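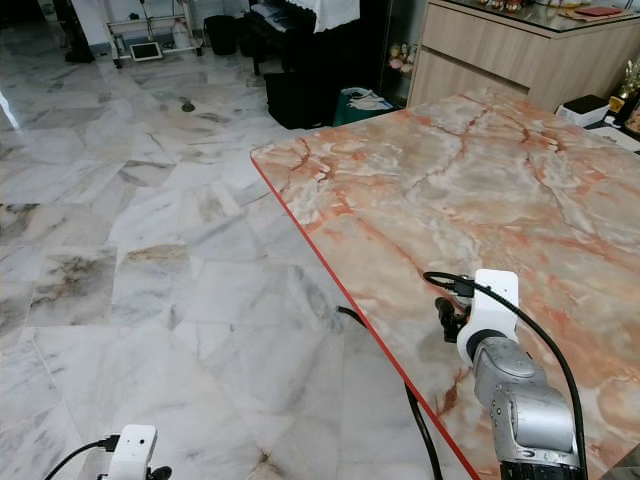 Conservação de consolas e jogos em casa

Recomendações do serviço de apoio ao utilizador da Pekar

As presentes recomendações destinam-se aos agregados que mantêm uma ou mais consolas de videojogos na sala ou no quarto. Aplicam-se a equipamentos portáteis e fixos.

Ventilação
A consola deve ser colocada sobre uma superfície plana e rígida, com 5 cm livres de cada lado. Não se recomenda a instalação em armários fechados nem sobre tapetes. As grelhas limpam-se com um pincel macio, com o aparelho desligado da corrente.

Comandos
Limpe os comandos com um pano de microfibra ligeiramente humedecido em água. Os resíduos acumulados junto dos botões retiram-se com um palito de madeira, sem exercer pressão. Os comandos sem uso prolongado devem ser carregados de três em três meses.

Cartuchos e discos
Os cartuchos guardam-se nas caixas de origem, na vertical. Os contactos não devem ser soprados. Os discos limpam-se do centro para a margem, em linha reta. Para coleções com mais de 20 títulos, aconselha-se uma lista escrita, conservada junto da estante.

Cabos
Enrole os cabos em voltas largas e prenda-os com fita de velcro. Identifique cada transformador com uma etiqueta, indicando o aparelho correspondente.

Humidade
A partir de novembro, convém verificar as caixas guardadas em arrecadações e substituir as saquetas de sílica.

Texto revisto por Sânziana Matei
Última atualização: 13 de setembro de 2024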